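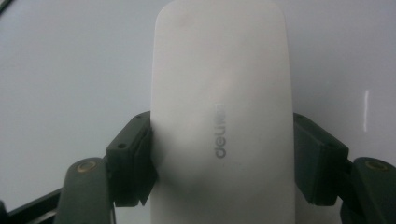
I went to the open day at the Romach clothing warehouse in Brodedby on 2024-08-17. Romach takes in used and end-of-line clothes and sells them on, mostly online, with a sale floor at the front of the building that opens to the public a few times a year. I sell secondhand clothes myself, mainly denim and knitwear, so I wanted to see how they do it as well as buy some stock.

Doors opened at nine and there was already a line down the side of the building. Entry was free but you had to sign up for the tour at the desk. Tours ran with up to 20 people and I got on the second one.

The first stop was intake. Bags come in from collection points and are tipped onto long tables. Coats go one way, denim another, and anything with a broken zipper goes in a repair bin. They said zippers are the repair they do most. Stained items are washed once, and if the stain stays the piece is sold for rags.

Next was measuring. Every pair of jeans is laid flat and measured at the waist, rise, thigh, inseam and hem, and the tape measurements go in the listing next to the label size. We were shown four pairs marked as the same size, and the waists were all different. I already measure waist and inseam but I had not been doing the rise, and I get questions about it, so I will start.

Photos are taken on a plain wall with the hem just off the floor. Dark denim gets a second lamp from the side. After that the clothes are folded, bagged and put on numbered shelves. The shelf number goes on the packing slip. Returns have their own rack and are checked again before they go back up for sale.

The tour took longer than planned and we had to skip the repair room, which I was sorry about.

The sale floor was crowded by the time we got out. Jeans were $4 a pair and coats were $17. Sizing on the rails was not great, with a lot of 10s mixed in with the 16s. Most of the Lehner jackets had gone. I found two, one with a button missing, and a Nallamari wool cardigan in dark red that I am keeping. There were only two changing rooms, and the mirror was outside them. I came away with 23 pieces, mostly straight-leg jeans and a few cord skirts.

Parking is behind the building and it fills up early. Bring your own bags. They take cards, but the card line was much slower than the cash one. The coffee stand ran out of milk before noon.

The next open day is in December and will be mostly winter coats and boots.

Comments

denimdrawer
Was there much in plus sizes? Last time I went it was one short rail by the door.

cordandcotton
I was on the first tour and we did get the repair room. They were putting new zippers in parkas. Worth seeing if you can.

hemline_68
Do they let you return things from the sale floor or is it final?

cordandcotton
Final, there was a sign at the register.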